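Notebook, Cadside bench cells
April, continued from previous page
Entry: K. Rutherford

Staffing and work pattern since the two-arm cells went in

Iona asked for something written on how the work has shifted now that the desk-tidy task runs daily for Urquhart. Notes only, no conclusions yet.

Before the cells, bench staff sorted returned stationery kits by hand for a full shift. Target for this phase is 2,000 logged episodes. Log stood at 1,626 at 9:40 this morning. The first 1,000 took most of the elapsed time, largely because the reset procedure kept changing. It is now fixed and should stay fixed.

What people do now: reset the table, start the episode, watch, label the result. Donnie puts the reset at roughly 12 seconds when the items stay on the table, longer when something goes over the side. Labeling is done at the desks on the same floor, so whoever labels can hear the cell but has to turn around to see it.

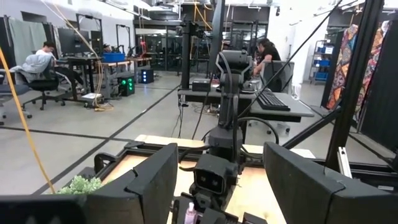
Donnie's complaint is about attention. Hand sorting was tiring on the wrists but you could talk while doing it. Watching two arms and waiting to press stop is easier physically and worse for concentration. He asked for shorter turns at the cell. Agreed for a trial: swap operator and labeler at each break. Morag has redone the rota in Tradau.

Evander disagrees in part. He prefers labeling and would take it all day. Told him the swap applies to everyone until we have error rates for both patterns.

Label errors: Morag rechecked a batch from last month. Most disagreements were on "placed" against "dropped in" for the pen holder. Definition tightened as follows. Placed = gripper opens with the item already inside the slot. Anything released higher is a drop, even if it lands correctly.

Table set for the holder task

1. Home both arms. Confirm on the Sutico panel before reaching in.
2. Holder to the middle of the table, slot up.
3. Lay out scissors, eraser, pencil, sticky notes and pen in the near half. Vary the angles. Do not line them up.
4. Leave the lamp and the plant where they are. Moving either one changes the background for the whole batch.
5. Start the episode, hands clear, stay within reach of the stop.
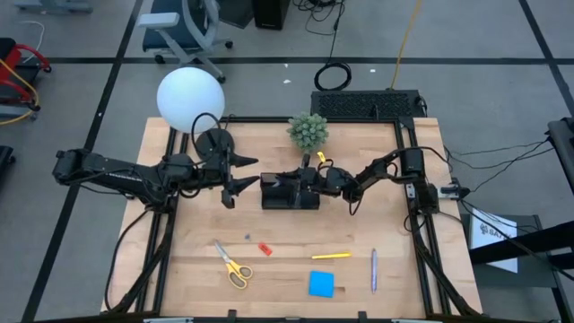 Open items

Iona to decide whether reset counts as skilled work for the grading review. Donnie and Morag both say yes, given that a bad reset costs a whole batch. I agree and have told her so.

Evander to write up the stop procedure on one page. Current version is four pages and is not being read.

Scissors: grip fails more often with the handles toward the left arm. Check whether this is the policy or our layouts. Pull the last batch and sort by handle direction.

Break swap trial runs to the end of April. Error rates to me.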